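Bako 4 drops the calibration dance

May 31, 2022

I've been grumbling about the calibration step in Bako for as long as I've been using it, so you can imagine my face when the release notes for version 4 landed this morning. It's gone! Well, mostly gone. You used to stop, hold both hand-held grippers still, run the script, and hope it liked you. Now the software works out how the left and right grippers sit relative to each other from the marker cubes while you're already moving around.

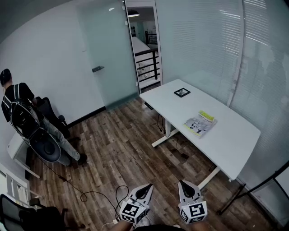

Bello Idahosa wrote most of the new tracking code over at Dorketti, and he told me the hard part was the moments when a cube drops out of view. The old version would simply throw the whole recording away (I lost 20 of them in one afternoon back in December, and yes, I'm still sore). The new one bridges short gaps with motion data and flags the long ones, so you can trim a bad stretch and keep the rest. He says a gap of up to 2 seconds is usually fine. Past that he wouldn't trust it, and neither would I.

The planner gets some love too. It now reads the flagged stretches and skips them when it builds a path, which used to mean a clumsy export through Rokville's converter and back again. I tried it on some 228 old recordings last night with the preview build and went to bed while it ran. Everything was sorted by breakfast, with a tidy log of what it didn't like – mostly quick wrist turns close to a tabletop.

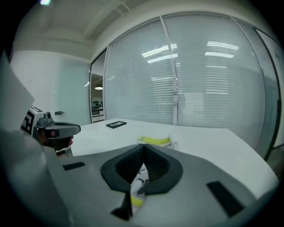 What's still missing

Live preview is slow on older laptops, mine included, and the Waltness plugin won't load at all yet. Bello says a fix for the plugin is in testing. If you depend on it, stay on version 3 for now and keep your old calibration files.

Recent items
Waltness plugin: known problems and workarounds
Reading a Bako log without losing your mind
Rokville converter gets batch mode
Why my planner kept going left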